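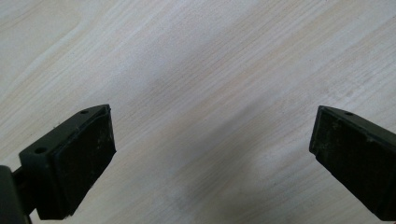
Senyo Tetteh acha que o horário de silêncio devia começar mais cedo. Escreveu-nos em maio a dizer que as 22h30 são tarde de mais para quem entra ao serviço às seis, e que no pátio das traseiras se ouve tudo, mesmo com as janelas fechadas. Pediu que o assunto fosse à próxima reunião de moradores do edifício Surnar, e vai. É o segundo ponto da ordem de trabalhos, logo a seguir à aprovação da ata.

Recebemos outras mensagens sobre o mesmo tema, umas a favor e outras contra. Quem mora nos pisos altos queixa-se pouco. As frações que dão para o pátio têm outra experiência, sobretudo nos meses quentes, quando se janta cá fora e as conversas se prolongam. Uma moradora do bloco B lembra que o pátio foi arranjado precisamente para ser usado e que fechar tudo às nove da noite não faria sentido. Propõe que se mantenha o horário atual às sextas e aos sábados e que se antecipe meia hora nos restantes dias.

O regulamento em vigor, no artigo 18, fala apenas em "ruído que perturbe o descanso dos vizinhos" a partir das 22h30. Não distingue música, obras ou eletrodomésticos. A administração vai levar uma redação nova, com as obras tratadas à parte. A ideia é que furar, martelar e arrastar móveis fique limitado aos dias úteis, entre as 9h e as 18h, com aviso afixado no átrio pelo menos dois dias antes. O aviso deve indicar a fração, o tipo de trabalho e um contacto telefónico.

Quanto às máquinas de lavar, há quem as ponha a trabalhar de noite por causa da tarifa da eletricidade. É uma razão compreensível, mas a centrifugação passa para o piso de baixo. Bases de borracha debaixo dos pés da máquina ajudam bastante e vendem-se em qualquer loja de ferragens. Na drogaria Boateng, na esquina, costumam ter. Vale também a pena confirmar se a máquina está nivelada: muitas das queixas do inverno passado ficaram resolvidas assim.

A porta da garagem é outro caso. A Drostix veio ver o motor e apresentou um orçamento de 1315 euros, que inclui a substituição das calhas e dos batentes. Uma segunda empresa, a Ristura, ficou de enviar proposta até ao fim do mês. Os dois documentos estarão disponíveis na reunião. Até lá, pede-se a quem sai de madrugada que espere pelo fecho completo antes de acelerar na rampa — o portão tem parado a meio e volta a abrir, com o barulho que já se conhece.

A reunião realiza-se na sala do rés do chão, às 19h, e a data será afixada no elevador. Quem não puder estar presente pode fazer-se representar, bastando entregar a declaração assinada na caixa de correio da administração. Para alterar o regulamento são precisos os votos de 27 das frações, por isso as declarações contam. As propostas por escrito, mesmo curtas, podem ser deixadas na mesma caixa até à véspera.

Aproveitamos para lembrar que as chaves novas da arrecadação das bicicletas continuam por levantar em várias frações. A fechadura antiga deixa de funcionar no dia 31.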